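Plillano changes oiling advice for wooden kitchen boards

Plillano, the regional trade association for kitchenware makers, has revised its care sheet for wooden boards and trays. The new edition takes effect in December and replaces guidance that had stood unchanged for three editions. Its main recommendation is that households apply less oil, less often, and allow a longer curing time between coats.

The revision follows a test program run by the materials laboratory Zomoteck. The laboratory bought 95 boards and trays at retail, in bamboo, walnut, maple and beech, and put each through 100 cycles of washing and drying. Samples were weighed before the first cycle and after the last. Warp was measured at both ends and at the center, with the piece clamped lightly along one side.

Moisture uptake was lowest in pieces that had received two thin coats of mineral oil, each left to cure overnight. A third coat gave no measurable improvement. Pieces oiled after every tenth wash, as the earlier sheet advised, picked up more surface residue and were rated tacky by the handling panel. Of the pieces tested, 29 showed a split or an open glue joint at the end of the program. Most of these were edge-glued boards that had been dried flat on a counter, with one face covered.

Drying position had a larger effect than the choice of oil. Boards stood on edge with a gap between them dried evenly on both faces. Boards leaned flush against a wall or against each other kept moisture in the covered face for several hours longer, and cupped toward the drier side. The revised sheet asks for a gap the width of a finger.
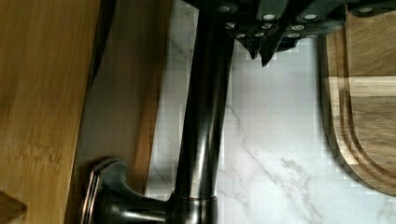
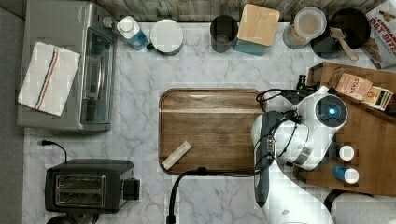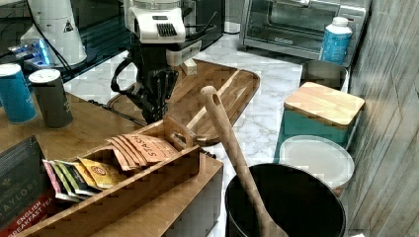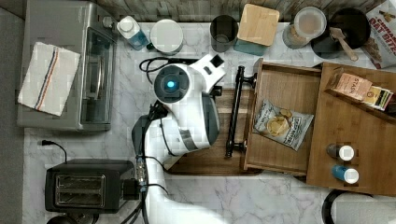
Reinaldo Meireles called the overnight cure unrealistic for people who own a single board and use it at every meal. He would have preferred a wipe-on finish that can be back in service the same evening, and said the sheet should have stated how much oil counts as a thin coat. He agreed with the section on drying.

Plillano said an amount by volume was considered and dropped, as uptake varied too widely between species. The sheet instead tells users to wipe off anything that has not soaked in after 20 minutes. Vegetable oils remain on the list of products to avoid – they can turn rancid in the grain – and the warning now covers blends.

Two manufacturers, Gallard and Nyaga, have said they will print the new text on their packaging. Gallard will begin with its end-grain boards. Nyaga will add the drying instructions to its trays as well, where care information has so far been limited to a line about dishwashers. Existing stock will be sold with the old labels.

The test report is filed under number 2978 and can be requested from Plillano in print. It includes the weighing data for each species and a short annex on beeswax mixtures, which were tested on maple only. A second program, covering spoons and other turned items, has been proposed but has no start date.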